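Hustcombe Warehouse Robotics Challenge: Frequently Asked Questions
Last updated 27 Apr 2019

Who can enter?
Any student team from a high school or two-year college. A team has 3 to 11 members and one adult mentor. Mixed-school teams are accepted if one school signs the form.

Do we need our own robot?
No. Teams write and test their code on the arm and hand provided at the Hustcombe hall. Outside hardware may not be attached to the arm. Custom fingertip covers are allowed after inspection by Desmond Ostrowski.

What is the task?
The robot must approach, grip and move mixed items to a marked shelf position. Items vary in size and surface. The item list is released in August. Teams should not assume that every item has a handle.

Where does practice take place?
On the main floor, next to the storage racks. Bench practice is for simulation and code review only.

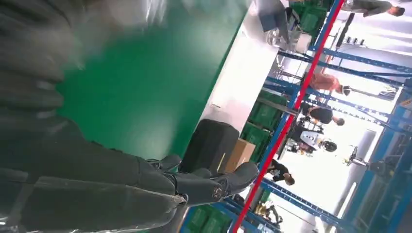
The hand near a black case and a cardboard box, with green bins in the blue rack behind.

How long is a practice slot?
50 minutes, including setup. Log files must be copied before the slot ends. The controller is reset between teams and local files are erased.

Where may team members stand during a run?
Behind the racking, outside the reach of the arm. One operator holds the stop button and does no other job during the run.

Which software is supported?
The Grarkis control library, version 3. Python and C++ are both accepted. Teams using Jusia for vision must supply their own license key. Calls that bypass the speed limit end the run with a score of zero.

Why does our grip work in simulation and fail on the floor?
Check the friction value first. The default is too high for smooth cases. Next check the wrist camera calibration, which must be repeated after any fingertip change.

How are runs scored?
Points are given for each item placed, less penalties for drops and rack contact. The full table is in the rule book. Last season's highest total was 2,717.

Can a result be appealed?
Yes, in writing, before the next team starts. Anikó Szalai reviews the log and her decision is final.

Who answers technical questions?
Enikő Pap for software, Otakar Skála for the arm and hand. Include the log file and the run number.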